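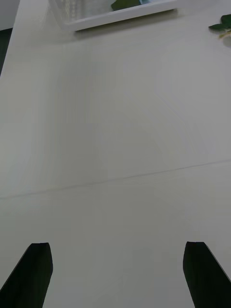
The open gripper over the work table, with the tray and some of the leaves at the far side.

Shared workshop in Vanport builds a robot arm that handles artificial flowers

A group of hobby builders in Vanport is teaching a home-made robot arm to pick up artificial roses by the stem and place them in a container. The work takes place at Truklow, a shared workshop with 70 members.

The project is called Magaña and began in March. Its leader is Crisóforo Galindo, a retired machine fitter who also wrote most of the control program. He wanted a task that is easy to understand for visitors but difficult for a machine.

"A block of wood has the same shape every time," said Mr. Galindo. "A flower bends, and its leaves go in every direction. The gripper must find the stem between them."

The arm has two black fingers and a small camera close to them. Its joints are moved by motors which the members took from old office printers. The control board, named Vovton, was designed in the workshop and is now in its second version. The first one became too warm when the arm was lifted for a long time.

In the present stage, the builders guide the arm by hand through each movement and record it. They have planned 30 recordings for every type of flower. After this, the arm will repeat the task without a person who guides it. 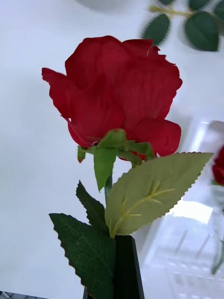

How much weight can the arm lift?
According to the builders, the limit is 2 pounds at full reach, and the motor in the shoulder is the part that decides it.

The most difficult point until now was the pressure of the fingers. With too much force, the plastic stems were bent, and with too little they turned around during the movement. The members solved a part of this problem with a slower closing speed. They also want to try thin rubber pads on the inside of the fingers.

Mr. Galindo said that the group does not intend to sell the arm. The drawings and the parts list will be given free of charge to other workshops when the tests are finished. A school in the neighborhood has already asked for a copy.

Truklow will show the arm to the public at its next open evening, from 6 p.m. There is space for 16 visitors at one time, and entrance is free. Children are welcome together with an adult.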